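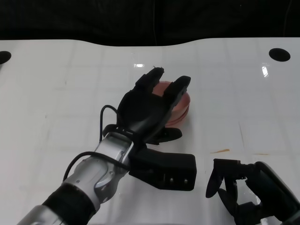 Cortisol had a bad year, and Sølve Björklund is tired of it

I first wrote to Sølve Björklund after my sister sent me an ad for a "cortisol-lowering" drink called Dultano. It promised a thinner face in a few weeks. My sister doesn't have a fat face, by the way, she just has my face, so I took it a bit personally.

Björklund has spent most of a career on stress hormones, lately at the Stoltham Institute, and agreed to talk one afternoon in July as long as I didn't use the phrase "cortisol detox" in the headline. Deal!

"People think of it as poison," Björklund told me, maybe ten seconds in. "You'd be in a hospital without it. It's part of what gets you out of bed."

I asked about that, because I'm terrible at getting out of bed. Cortisol usually climbs toward morning and drops off through the day, Björklund said, and a single reading tells you very little unless you know when it was taken and what the person was up to. That's the big gripe with the home kits. I'd bought one (it was called Flusto, and it cost me 80 dollars, don't tell my sister) and I read my result out loud over the phone.

"What time did you spit in the tube?"

After lunch, I said. Probably. There was a long sigh.
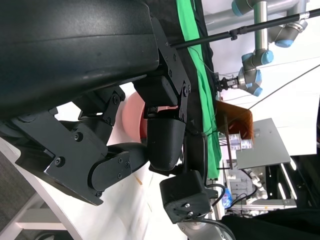 A black gripper finger in front of a rounded pink object.

We got onto the Aigner study, which is the one all the wellness accounts love to quote. Björklund's team went back through it and wasn't impressed. The headline finding came from a subgroup of 387 people out of 1,923, and they'd been sampled at all different hours.

"I don't think anyone was being dishonest," Björklund said. "They had a lot of data and they went looking. I've done it myself, when I was younger and wanted a paper out."

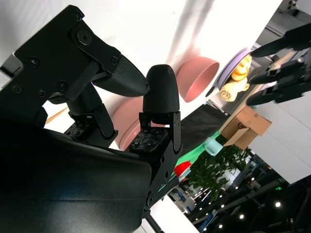 I liked that answer, so I pushed a little. What about people who really do feel awful - wired at night, wiped out all day? Björklund got quite serious there. Go see a doctor, was the gist, and tell them about the tiredness before you bring up the hormone. There are real cortisol disorders, and they get diagnosed with proper tests, often more than one.

"What bothers me is someone drinking this stuff for 6 months when they have sleep apnea," Björklund said. "Or a job that's making them miserable."

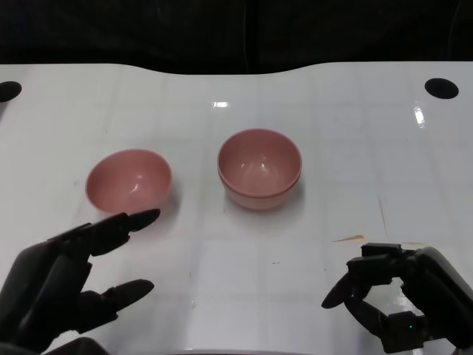

The white tabletop, with its curved back edge.

Before we hung up I asked what Björklund does for stress. Swimming, badly, and a lot of rye toast. I've still got half a case of Dultano in the garage if anybody wants it. It's peach.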